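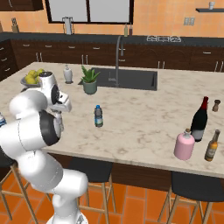

Page last changed: December, 4:10 pm (S. Soomro)

Building Envelope and Finishes
Handout 6: Moisture behind exterior cladding

Read this before the lab session. It covers the wall section we started last time, from the sheathing out.

1. Where the water comes from

Most water that gets into a wall is rain. It comes in at window corners, deck ledgers, hose bibs and the bottom of roof-to-wall joints. Very little of it comes through the middle of a sound panel or a sound brick. When you inspect a stained wall, start at the nearest opening above the stain and work down.

The second source is indoor air. Warm air leaks out through gaps around outlets and top plates, meets cold sheathing and leaves its moisture there. Insulation alone does not stop this. The air barrier does, and it has to be continuous.

The third source is vapor moving through the materials themselves. It is slow, and in most houses it matters less than the other two.

2. The drainage plane

Every cladding system in this course is assumed to leak. The drainage plane is the layer behind it that sends the water back out. It can be building paper, housewrap, a liquid coating or taped sheathing. The rules are the same for all of them:

Upper pieces lap over lower pieces.
Window head flashing goes behind the wrap, and sill flashing goes over it.
The bottom edge stays open. Do not caulk it.

Reverse laps are the most common fault. Heriberto Ayala's slides from the Trividcombe houses show a reverse lap at the head of a stair window. The builder opened up 42 windows on that job and replaced sheathing at 6 of them.

3. The gap

A gap between cladding and drainage plane lets water fall and lets air move. Furring strips make the gap. So does a drainage mat. Wood siding lasts longer with a gap because the back can dry - paint holds better too. Put insect screen at the top and bottom of furred walls.

Stucco and adhered stone hold a lot of water after rain. Use two layers of paper at the least, and a mat where the wall faces the weather.

4. Cost

For the Meesuk duplex, Nathalie Perron priced the furred gap at $3,470 for the whole building, labor included. Bring this number to the lab. You will compare it with the repair estimate in the Jakumham folder.

5. For the lab

Work in groups of 2. Each group draws one window in section at head, jamb and sill, and labels every layer in order of installation. Isabelle Beaulieu has the sample boards. Brittany Morin will check the drawings before you cut any flashing.

Terms to know: weep screed, kickout flashing, back dam, end dam, perm rating, capillary break.

Reading: chapter on flashing, up to the section on parapets. Parapets are in Handout 7.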